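Recording Demonstrations for a Two-Arm Tabletop Task

Stikonwood docs > Data collection > Guide 2: Markers into a cup
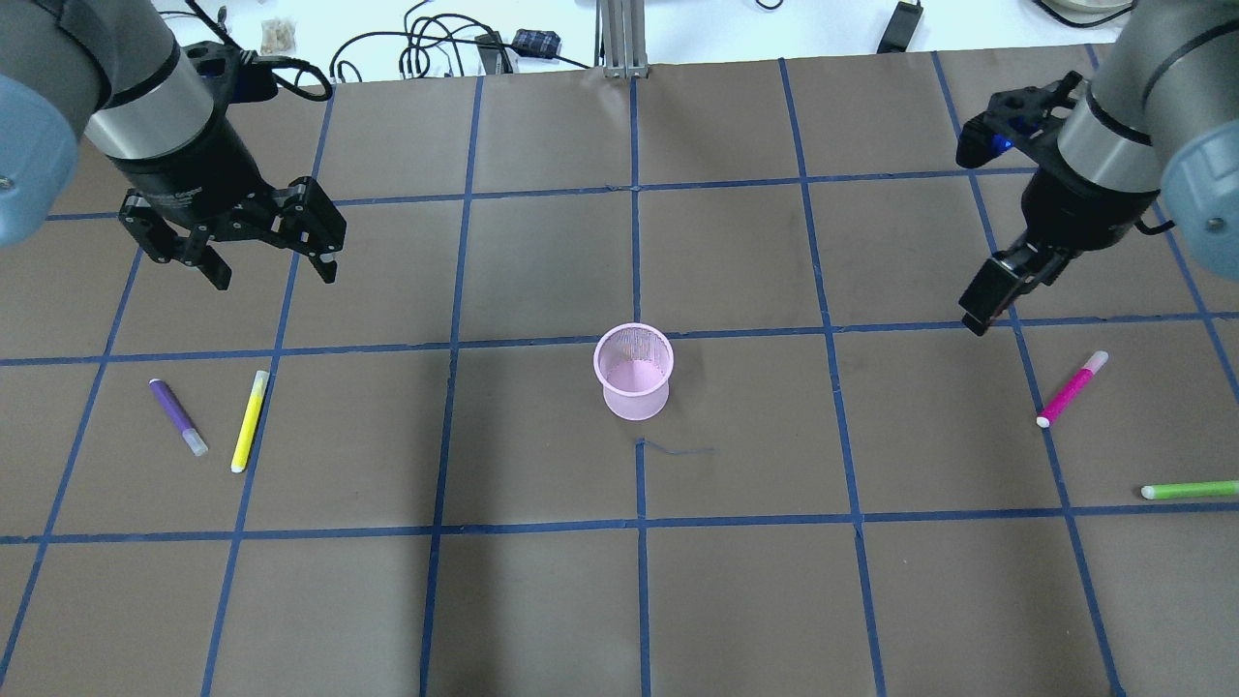

A start layout for the marker task: cup at the center, two markers on each side, both grippers above the table.

This guide covers how to record a set of teleoperated demonstrations for a two-arm setup, using the task of putting markers into a pen cup. It assumes the arms are already calibrated and that you can drive them from the leader handles. If not, do Guide 1 first. The training side is in Guide 3.

The target for a first dataset is 1000 good episodes. You can train something on fewer, and you should, but plan your layouts and your time for the full number.

What you need

Both arms, with grippers that open and close fully
A camera with a view of both grippers and the table
A flat work surface with a matte covering
Colored tape
A pen cup
Four markers in different colors
The Drellik recorder, installed on the machine that drives the arms
Free disk space for the raw recordings

Step 1. Cover and mark the table

Brown paper works well as a covering. It doesn't reflect much, and markers stand out against it. Pull it flat and tape down the outside edges first. A bump in the paper will make a marker roll, and a loose edge will catch a fingertip when the gripper comes in low.

Lay the tape grid next. We use blue tape. The grid is for you, so you can put objects back where the layout sheet says. The policy will see it too, so once the grid is down, leave it alone until the dataset is finished. If a strip lifts, press it back. If it tears, replace it with the same color in the same place.

Number the cells on a sheet of paper and keep that sheet next to the keyboard. Don't write the numbers on the table.

Step 2. Check reach

Drive each arm to every cell it will have to use and close the gripper at table height. Write down the cells each arm can reach with the fingers pointing down. Cells that can only be reached at an awkward wrist angle should come off the list for now.

There should be a band in the middle where both arms can reach. The cup goes in that band. If there's no such band, move the table before you move the arm bases. Moving a base means calibrating again.

While you're doing this, watch the cables at the wrists. A loop that looks fine at rest can tighten when the wrist turns. Give it enough slack for the whole range and tie it back where it might swing down between the fingers.

Step 3. Write the layouts

A layout says which cell the cup is in, which cell each marker is in, and which way each marker points. Write 80 of them before you record anything. People who make them up as they go end up putting the markers in the same four places.

Rules we follow when writing layouts:

Cup in the shared band, not always in the same cell
Two markers on the left and two on the right in most layouts
Angles mixed: some flat across, some diagonal, some nearly straight up and down the table
Cap ends facing both ways
Colors moved around so that no color belongs to one arm

The last rule matters more than it seems. In our first Plirnamau dataset the yellow marker was nearly always on the left. The trained policy would send the left arm after yellow even when it was on the far right, and the arm stopped at its limit and stayed there. We recorded the set again.

Put the layouts in random order and go through the list from the top. When you get to the end, shuffle and start over.

Step 4. Set up the recorder

Start a new Drellik project and fill in the task text. Use one sentence and keep it the same for every episode. Ours is:

put all the markers in the cup

Then set these options:

layout_id: on
auto_save: off
start_pose: home_open
end_hold: 2 seconds

With auto_save off, the recorder asks you to keep or drop each episode when it ends. You want that question every time.

The start pose should have both arms above the table, clear of the cup, with the grippers open. Save it once and reload it before each episode. Small differences in the start are fine. Don't have one arm start with its gripper closed.

Step 5. Record an episode

1. Read the next layout and place the cup and markers.
2. Take your hands out of the camera view.
3. Load the start pose.
4. Press record, wait for the tone, then begin.
5. Pick up the markers one at a time. Use the left arm for the left side and the right arm for the right side.
6. Lift each marker clear of the rim before you move it over the cup.
7. Lower it a little, open the gripper, and back straight up.
8. When the last marker is in, return both arms to the start pose and hold still.
9. Keep or drop.

Grip markers near the middle. A marker held by the end swings when the arm speeds up, and then it hits the rim. With a light mesh cup that is enough to slide it out of its cell. If the cup moves a little and stays standing, carry on and keep the episode. If it falls over, drop it.

Only one arm should be over the cup at a time. The other one can be reaching for its next marker while it waits, but it shouldn't hover by the rim. Pick an order and stick with it. We go left, right, left, right. Two people recording in two different orders will give you a policy that hesitates at the start, with both arms moving a few inches and stopping.

Move at a steady pace. Going slowly to be careful gives you long stretches of almost no motion, and the policy learns to pause there as well. If you find yourself pausing above a marker to line up, practice that reach with the recorder off until the pause goes away.

Step 6. Decide what to keep

Keep:
Clean episodes
A missed grasp followed by a second try that works
A cup that shifts but stays up

Drop:
A marker that rolls out of reach
A cup that tips
Any hand in view after the tone
An arm that faults or stops by itself
The wrong layout on the table

Recoveries are useful and you shouldn't throw them out. You also shouldn't stage them. A faked miss tends to look different from a real one, and there will be enough real ones.

Step 7. Check as you go

After the first full pass through the layouts, stop and watch a handful of episodes at normal speed. Look for dropped camera frames, a gripper reading that doesn't match what the fingers are doing, and a time offset between the arms and the video. An offset is easiest to see when a finger touches the table.

Then train a small test policy on what you have. It won't be good. You're looking for gross errors, such as an arm that never moves or a gripper that never closes. It's much cheaper to find a swapped left and right channel now than at the end.

Check the table too. Threads and scraps of tape collect on the paper over a session. We don't stop for a bit of thread, and a little of that in the data does no harm. Take off anything that could get caught in a gripper. Loose items on surfaces beyond the work area can stay, as long as the arms can't touch them. If they change from one session to the next, that's fine, and it may help a little.

Light is a bigger problem. We record with the blinds down and the ceiling lights on. If your room has strong daylight, spread the recording over mornings and afternoons so one half of the layouts doesn't get all the shadows.

How long it takes

With one person driving and resetting, plan on around 1000 episodes in two weeks of half days. A second person placing the objects speeds things up a lot — the reset takes longer than most people expect. Swap places often. Driving two arms is tiring, and the late episodes in a long session are the ones with bumps and dropped markers.

Common problems

The gripper closes but the marker stays on the table.
The fingers are too high. Check the table height in the calibration file, then check that the paper hasn't bunched up.

The marker turns in the grip.
Worn finger pads, or a grip too close to one end. Wipe the pads before you replace them.

The markers land across the top of the cup and don't drop in.
You're letting go while the marker is still flat. Turn the wrist during the lift so that one end points down before you get to the rim. Make this part of every episode, including the easy ones.

The recorder skips a layout.
This happens in Drellik when an episode is dropped before the tone. Step back one in the list by hand.

The arms disagree about where the cup is.
One of the bases has moved. Run the Esposito alignment check from Guide 1 and record again from the last episode that passes.

Before moving on to Guide 3, copy the raw recordings to a second disk and save the layout list in the same folder. The export script reads the list by name, so leave the file name as it is.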